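Minutes of the Fundraising Group, Hivela Children's Hospice
May 20, 2026, 6:30 p.m., upstairs meeting room

**Present:** Bernadette Hanrahan (chair), Eamon Costello, Kamala D'Souza, Géza Gulyás
**Apologies:** Mairéad Nic Aodha
**Minutes:** Kamala D'Souza

## 1. Minutes of the April meeting

Agreed with one correction. Under item 4, the raffle license is in the name of the hospice, not the Friends group. Matters arising are covered below.

## 2. Sponsored walk

Eamon reported that the route along the Larum towpath has been approved by the parks department. The walk will be 5 miles, with a shorter loop for families with strollers. The permit asks for a marshal at each road crossing and he is still three short. Géza offered two people from his office.

Registration forms went out to the local schools last week. Two schools have asked if children can collect sponsorship without walking on the day. Agreed that they can, as long as the form is signed by a parent.

Bernadette asked about rain. Eamon said the walk goes ahead unless the towpath is closed – in that case sponsors will be told by email and the date moved back a week.

**Action:** Eamon to confirm marshals and send the crossing list to the parks department.

## 3. Bake sale and collection cans

The bake sale at Lazăr Hardware raised $700, which has been banked. Thanks to the store for the use of the entrance and the tables. The manager is happy to have us back in the fall.

There are 16 collection cans out in stores and cafes. Kamala has the list but it is out of date, and some of the seals need replacing. Géza suggested one person per street so that cans are emptied on a regular schedule. Agreed to try this through the summer.
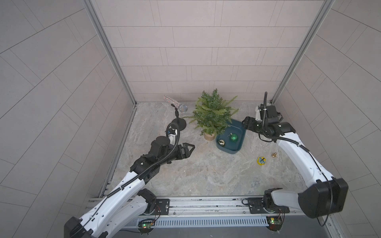
*Two robot arms in a tiled enclosure.*

**Action:** Kamala to update the list and order new seals. Géza to draw up the street rota.

## 4. Corporate giving

Plorkidow has asked for a one-page summary of what a staff donation would pay for. Bernadette has a draft, and Mairéad sent comments by email. She would like the music therapy sessions listed first and the garden second. Eamon thought the garden was easier for a company to put its name to. After some discussion the order was left as Mairéad had it, with the garden given a paragraph of its own.

Payroll giving was raised again. No decision until we know what the hospice office can handle.

**Action:** Bernadette to finish the summary and send it to Plorkidow. Mairéad to speak to the office about payroll giving.

## 5. Thank-you letters

Letters for the spring appeal are done apart from those to donors who gave in memory of someone. These will be handwritten. Kamala has the cards and will share them out after the meeting.

## 6. Any other business

The storage closet key is missing. Géza to ask at the front desk.

The meeting closed at 7:50 p.m. Date of the next meeting to be set by email once Mairéad is back.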